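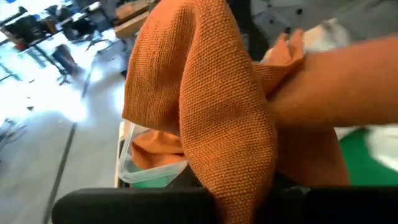

Figure 3. Wrist camera view during cloth handling with a person in the workspace. The orange cloth lies over the gripper while a hand holds its upper corner.

4.2 Perception from the wrist camera when the cloth is close

The planner described in Section 4.1 assumes that the state of the cloth can be estimated at every control step. In the first version of our software, called Kusska, this estimate came from one segmentation network followed by a contour fit. The method was adequate when the cloth was flat on the table and the camera was looking at it from above. It became weak as soon as the cloth was lifted, and it was weakest in views such as Figure 3, where the material is draped across the gripper and one fold hides a large part of the room behind it.

Three difficulties appear in this view at the same time. First, the fold is so near to the camera that its outline is no longer the outline of the cloth. The contour fit takes the rounded side of the fold for a hem, and the planner then receives a corner where no corner exists. Second, a piece of fabric of similar color lies in the transparent container at the lower left. A segmentation based mainly on color joins this piece with the large cloth, and the estimated area grows suddenly. Third, the forearm passes in front of the draped fabric and is partly blurred, so the mask of the cloth is divided into two regions even though the material behind the arm is continuous.

We therefore replaced the single network with two estimators that run in parallel. The first one, Folitz, labels each pixel as cloth, person, gripper, or other. The label "gripper" is not learned. It is computed from the joint angles and the calibrated model of the hand, and this removes the dark bar at the bottom of the view before the network sees it. The second estimator works on texture only. The coarse weave of our test cloth gives a regular pattern of small raised threads, and the spacing of this pattern in the picture is a useful sign of distance and of surface direction. On the upper side of a fold the pattern is clear. In the creases it is compressed and dark, and we let the estimator return "unknown" in these places instead of forcing a value.

The two outputs are combined in a graph. Each node is a connected cloth region, and each edge carries a score which says how probable it is that both regions belong to the same piece. Regions separated by a person label can be joined when the direction of the weave agrees on both sides. Regions separated by a container edge cannot be joined unless they were already joined in an earlier step. This second rule is simple, but it solved most of the false area growth we observed in the logs. The transparent wall itself is often not detected, so we use the rim, which is usually easier to find.

4.3 Control when a hand is holding the cloth

A hand on the cloth changes the control problem, and not only the perception. If the person label touches a cloth region for more than 2 consecutive steps, the controller enters a shared mode. In this mode the position target is frozen and the wrist is allowed to follow small forces along the direction of the fold. The gripper does not open by itself. It opens only when the operator gives the command, or when the measured force passes the release limit.

We considered predicting what the person intends to do with the corner. A short test with the Benavides intention module was made for this purpose. Its predictions depended strongly on seeing the upper body, and the wrist camera normally gives only a hand and a forearm. We decided not to use it in the experiments of this paper. A fixed camera would probably help, but it would also add a calibration step that we wanted to avoid.

The background is treated with less care. When the wrist is tilted, as in Figure 3, the floor and the desks appear at a steep angle and the brightest part of the picture is washed out. We do not try to recover these areas. Exposure is set from the pixels labeled cloth in the previous step, and the remaining part of the room may become too bright or too dark without effect on the planner.

4.4 Data and annotation

The estimators were trained on 2,150 annotated wrist views. Annotation was done in Tultance, where we added a brush for creases and a separate label for cloth behind a person. The second label caused disagreement between annotators in the beginning, mainly on how far the hidden region should be extended. The final instruction was to extend it only where both visible edges can be continued by a straight line. Around 30 views could not be labeled under this instruction and were removed from the set.

The software runs on the workstation beside the robot cell, and the cycle time is limited by the texture estimator. When its result is late, the controller uses the previous graph and reduces the speed of the wrist. The values of the force limits and the speed reduction are listed in the appendix together with the configuration files.

Correspondence: Kusska project office | Manuscript version 5/21/19 | © The authors. All rights reserved. | Back to top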